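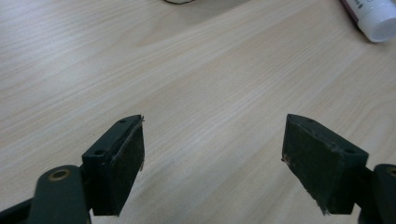 关于 Nernier

Nernier 是一个小的网站，专门看网上的赚钱课程和会员项目。我们买课程，自己学完，然后写评测。公司在 Komatholm 登记，现在有四个人全职工作，还有几位合作的写作者住在不同的国家。

我叫 Alvar Isaksson，是这个网站的创办人。中文不是我的母语，这一页是我自己写的，同事 Mustonen 帮我改了一些错字。如果有的句子读起来有点奇怪，请您原谅。

我们怎么开始的

我以前在一家做邮件系统的公司上班，每天的工作是回答客户的问题。很多客户刚刚买了一门“在家开网店”或者“联盟营销”的课程，他们按照课程的步骤来注册我们的软件，可是不明白为什么要注册。有一位客户为一门课付了 3,000 欧元，里面只有 11 个视频，其中两个视频的内容是一样的。他问我可不可以退款，但是我不是卖课程的人，我没有办法帮他。

后来我把这样的问题记在一个本子上，慢慢写成文章。第一篇文章很长，也写得不太好，可是有人读，也有人写信来问别的课程。Mustonen 是那时候写信的读者之一，她做过会计，她看合同和退款条款比我仔细得多。五月她来跟我一起工作，我们就成立了公司。

我们做什么

我们的评测主要包括下面的内容：课程的全部价格，包括付款以后才出现的加购项目；退款的条件和实际等待的时间；老师是谁，他的经历能不能查到；学完以后还需要花什么钱，比如广告费、软件月费。

到现在为止，我们已经发表了 200 篇评测。大部分的课程我们不推荐，也有一部分我们觉得是不错的，只是价格偏高。目前在推荐名单里的课程有 13 门，这个名单每个季度重新检查一次。如果课程换了老师或者改了退款的规定，我们会先把它拿下来，重新看过以后再决定。

我们还有一个工具，名字叫 Flandovent。您把课程的价格、每月的软件费和您自己可以投入的时间填进去，它会算出您要卖出多少东西才能收回成本。这个工具是免费的，不需要留邮箱。它不能预测您的收入，请不要这样使用它。

我们的收入从哪里来

这个问题读者问得最多，所以我想写清楚一点。我们的收入有两个部分。第一个部分是联盟佣金：您通过我们的链接购买推荐名单里的课程，卖方会付给我们一笔钱，您付的价格不变。有佣金的文章，开头都有说明。第二个部分是读者的会员费，会员可以看到我们保存的合同原文和我们跟卖方的通信。

我们不收卖方的钱来写评测，也不接受免费的账号。课程都是用公司的卡买的，用普通顾客的名字。有的卖方在文章发表以后给我们写信，要求修改。如果我们写错了事实，我们会改，并且在文章的最后写上改了什么。如果只是他们不喜欢我们的意见，文章就保持原来的样子。

请您注意

我们不是律师，也不是理财顾问。网站上的文章是我们个人的使用经验，不能代替专业的建议。如果您觉得自己已经被骗了，请先联系您的银行，再联系当地的消费者保护部门，时间越早越好。付款记录和聊天记录请都保存下来。

跟我们联系

您可以用中文、英文或者瑞典文写信。想让我们评测某一门课程的话，请在信里写上课程的名字和销售页面的地址。我们一般三个工作日之内回复，节假日会慢一点。合作写作者的申请也请寄到同一个地方，附上一篇您以前写的文章就可以，不需要简历。

本页更新于2018年4月18日

联系我们 | 隐私政策 | 佣金说明 | © 2018 Nernier 版权所有 | 返回顶部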